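Projects > Muresier > README

4 Dec 2021 - by Ruwan Nanayakkara

# Muresier: a word list for laundry and mending

Muresier is a plain text glossary of the words people use when they wash, dry, mend and put away clothes. It has 2000 entries, which is more than anyone needs and fewer than my aunt would have supplied unaided.

The list grew out of Flekora, a spelling checker that objected to "gusset" so often that I took it personally.

## What is in the folder

- `terms.txt` - one entry per line, tab between the fields
- `regional.txt` - 200 entries that only make sense in certain kitchens
- `disputed.txt` - 30 entries on which Spyros Kyriakidis and I no longer speak

Each entry has a headword, a short meaning, a place (if known) and a source code. J is the Jayawardena notebooks, V is the Vaswood parish newsletters, and X means I heard it on a bus.

## Spelling

British throughout. Where a source spells a word two ways on the same page, which the Vaswood newsletters do with real commitment, both are kept and the commoner one comes first. Hyphens follow the source. I tried to make them consistent in November and lost a fortnight.

## Folding words

The largest group after stains. "Fold", "halve", "turn up", "lap" and "double over" overlap badly, and the notebooks use "lap" for all of them and also for the thing you sit a cat on. We keep "turn up" for a hem brought back over the garment and "halve" for anything folded through the middle. 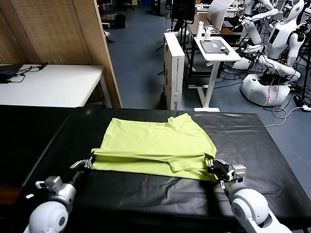

Photo: S. Kyriakidis

Sleeves have their own entries. "Tuck" and "wing" are both listed, and "wing" is in the disputed file, where it will stay until Spyros produces a second source.

## Known problems

Version 2 fixed the sorting, so "iron" no longer comes before "airing". The meanings for starch are thin. Several entries under "blue" refer to the whitener, the colour and a state of mind, and I have not always been able to tell which.

There are no recordings, so pronunciation is left to the reader's conscience.

## Using it

Free to copy, change and print. Please keep the source codes with the entries. Corrections should come one per message, with the headword in the subject line. Long essays on "smalls" will be read, eventually.

Contact: Ruwan Nanayakkara | © Muresier 2021 | Back to top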